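Torkus Wortliste Kaffeesprache

Stand: 26. März 2026
Version 1.3
Sprache: Deutsch (Deutschland, Österreich, Schweiz, Südtirol)
Pflege: Ursina Oberholzer, Isla Farquharson

Überblick

Die Wortliste sammelt Ausdrücke, mit denen Leute im deutschen Sprachraum Kaffee bestellen, beschreiben und bemängeln. Sie enthält 1387 Einträge aus 204 Gesprächsprotokollen und Fragebögen. Angelegt wurde sie für Arbeiten zur regionalen Variation im Wortschatz, sie lässt sich aber auch als Nachschlagewerk für Übersetzungen verwenden.

Die erste Fassung umfasste nur die Getränkenamen. Seit Version 1.1 sind Gefäße, Zubereitung und Geschmack dabei, seit 1.2 auch Redewendungen („kalter Kaffee“, „das ist nicht mein Bier“ wurde wieder entfernt).

Dateien

eintraege.csv: die Wortliste, eine Zeile pro Eintrag
belege.csv: Belegsätze mit Verweis auf den Eintrag
orte.csv: Erhebungsorte mit Region und Land
frageboegen/: leere Fragebögen als PDF
AENDERUNGEN.txt: Änderungen seit Version 1.0

Alle CSV-Dateien sind in UTF-8 kodiert, Trennzeichen ist das Semikolon. Wer sie in einer Tabellenkalkulation öffnet, muss das Trennzeichen beim Import unter Umständen von Hand einstellen.

Felder in eintraege.csv

id: laufende Nummer, wird nach dem Löschen eines Eintrags nicht neu vergeben
lemma: Stichwort in Grundform
variante: abweichende Schreibungen, durch Komma getrennt
genus: m, f, n oder leer
region: Kürzel aus orte.csv
gruppe: getraenk, gefaess, zubereitung, geschmack, wendung
bedeutung: kurze Umschreibung
anmerkung: freier Text

Das Feld genus ist bei Schwankungen mehrfach belegt. „Espresso“ steht nur mit m, „Cappuccino“ ebenfalls, „Latte macchiato“ mit m und f.

Erhebung

Die Fragebögen hat Liesbeth Van Hecke entworfen. Sie fragen zuerst nach der eigenen Bezeichnung und legen erst danach Wörter zur Auswahl vor. Die Gespräche wurden in Cafés, Bäckereien und Kantinen geführt und nach Gehör protokolliert, Tonaufnahmen gibt es keine. Wer die Lautung untersuchen will, kommt mit diesem Material also nicht weit.

77 Protokolle stammen aus der Schweiz. Der Nordosten Deutschlands ist schwach vertreten, Vorarlberg fehlt ganz.

Hinweise zur Gruppe gefaess

Die Abgrenzung von „Tasse“, „Haferl“, „Pott“ und „Becher“ hat uns die meiste Arbeit gemacht. „Becher“ bezeichnet je nach Gegend ein Gefäß aus Keramik mit Henkel oder eines aus Pappe oder Kunststoff ohne Henkel. Beide Bedeutungen stehen als getrennte Einträge in der Liste, auch wenn ein Belegsatz nicht immer eindeutig ist. In solchen Fällen steht „unklar“ in der Anmerkung.
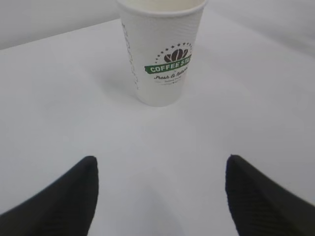

Zusammensetzungen wie „Pappbecher“, „Kaffeebecher“ und „Mitnehmbecher“ haben jeweils eine eigene Zeile. „Coffee to go“ steht unter getraenk, weil die Befragten damit fast immer das Getränk meinten. „Togo-Becher“ steht unter gefaess.

Bekannte Fehler

Bei einigen österreichischen Einträgen fehlt die Region, weil der Bogen ohne Ort abgegeben wurde.
„Melange“ und „Wiener Melange“ sind noch nicht zusammengeführt.
In belege.csv kommen gerade und typografische Anführungszeichen gemischt vor.
Die Gruppe geschmack wurde von nur einer Person kodiert und noch nicht gegengelesen.

Datenschutz

Namen von Befragten und Betrieben sind in den Belegsätzen durch [NAME] ersetzt. Alter und Beruf wurden nicht erhoben. Falls doch noch ein Name stehen geblieben ist, bitte die id des Belegs melden.

Lizenz und Mitarbeit

Wortliste und Belege stehen unter CC BY 4.0. Neue Einträge nehmen wir gern an, wenn mindestens ein Belegsatz und der Ort dabei sind. Vorschläge ohne Beleg sammelt Hường Phí in einer eigenen Datei, die nicht veröffentlicht wird.

Für die Durchsicht der Version 1.2 danken wir Agnes Baxter.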